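The Premero Trial
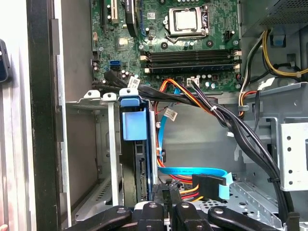 Day 9, lid off. Black cables, white tags.

Premero on trial, June only. Iltitz sent it with a leaflet — over 1000 repairs, no complaints. She read it twice. Didnt beleive it.

Fingers over the old tower now. Waiting. Her thumb on the stop button, tea going cold.

"Memory first," she told it.

A pause. Long one. Then the arm dipped — slowly, like somone reaching past a sleeping cat.

She took her thumb away.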